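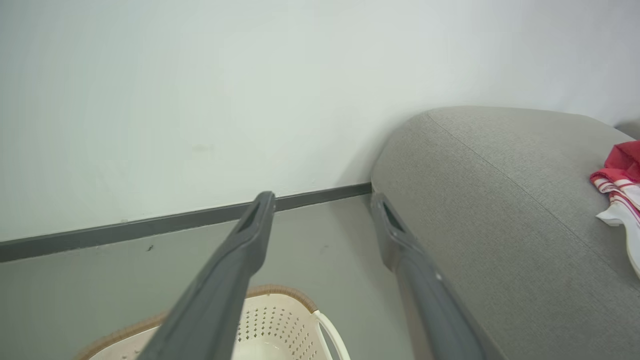 Gesstead Makers' Club – Home & Textiles Group

How to Deep Clean a Fabric Sofa by Hand

I love this job. It costs next to nothing, you can do a whole sofa on a Saturday morning, and the color that comes up out of the rinse water is so satisfying! Zuzana Hrnčiar taught it to our group in June and I've done both of mine since then (plus my sister's, who was thrilled).

Before you start

Look for the care tag, usually under a seat cushion or stapled to the underside. W means water-based cleaners are fine. S means solvent only, so this method isn't for you. WS gives you a choice, and X means vacuum only, please believe it. No tag? Test a hidden spot and let it dry all the way before you decide.

You'll need:
Vacuum with a brush head and a crevice tool
Baking soda
Clear dish soap
White vinegar
Two buckets
A soft brush and a stack of white cotton cloths
A fan

Step 1. Clear and vacuum

Take everything off the sofa, pull it away from the wall and vacuum every side. Go slowly along the seams and where the arms meet the seat, where most of the crumbs live. Do the baseboard behind it while you're there – you won't want to move the thing twice.

Step 2. Baking soda

Shake a thin, even layer over the seats and arms. Leave it for 20 minutes, longer if you have a dog, then vacuum it up in overlapping passes.

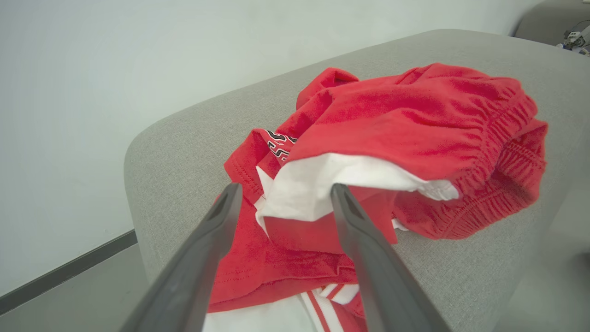 Arms get it worst, with all the hands and heads and coffee cups they put up with, so I give them a second round of soda before any water comes out.

Step 3. Wash

Mix a teaspoon of dish soap and a splash of vinegar into a bucket of warm water. Whip it up with your hand until you have a good head of suds. You want the foam more than the water! Scoop some onto the brush and work one section at a time in small circles, going right up to a seam before you stop. Stopping mid-panel is how you get tide marks.

Step 4. Rinse

Wring out a cloth in the second bucket, which is plain water, and wipe the section until it no longer feels slick. Change the water when it turns gray. I went through 13 cloths on my first sofa, so cut up an old sheet if you're short.

Step 5. Dry

Press hard with dry cloths, stand any loose cushions on edge and set the fan going. Teun Visser brushes his fabric in one direction while it's still damp and the finish comes out lovely – I do it every time now. Keep everybody off until the seams feel dry too.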